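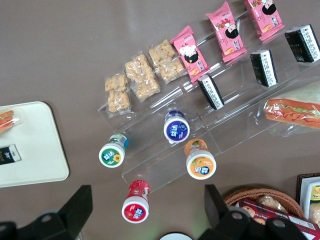
Figure 2. Snack restocking at the practice counter, from the wrist camera: tiered acrylic stand, tray at left, gripper fingers in the foreground.

4.2 What the counter staff told us about the work

We should say something first about the kind of shop we studied, because so much of what follows depends on it. The Turidholm kiosk is small and busy, and the person at the register is also the person who fills the shelves, wipes the counter and finds the sandwich a customer is asking for. Before the arm was put in, restocking was the job that filled every quiet minute, and several clerks told us, quite fondly, that it was also the job that let them look up and chat with the regulars.

The layout in Figure 2 gives a fair idea of the variety involved. Light packets of puffed snacks lie close to flat pink packages, small black packages stand on their narrow sides on the tier below, and the little bottles with their white caps are round and short. A person shifts from one grip to the next without giving it a thought. The arm, running the Jutari planner, has to choose a different approach for each, and the clerks soon learned which items it handled comfortably and which they would sooner place themselves. The soft packets were the usual complaint.

Over 43 shifts we logged 274 occasions on which a clerk stepped in to help. We had expected these to be mostly dropped or crooked items, and plenty were, but a good many were what one clerk called "tidying up after a new hire." The shelf was perfectly usable and she simply liked the packages turned a little more toward the customer. We came to think of this as skilled work in its own right, and it doesn't show up in any job description we were given.

The change people mentioned most in our 17 interviews had to do with pace. Clerks at Turidholm said they spent less time bending and reaching, and their backs were grateful for it, but they also felt more tied to the register than before. At the Brodham branch, where the manager let each clerk decide when the arm should run, we heard far less of this. Some liked to start it first thing and have their coffee while it worked; others saved it for the lunch rush and did the morning shelves by hand, as they always had.

We don't want to make too much of a difference between two branches with different managers and different customers. Still, the clerks at Brodham spoke of the arm as something they used, and at Turidholm they more often spoke of it as something they waited for, and we return to that contrast in Section 5 when we discuss scheduling.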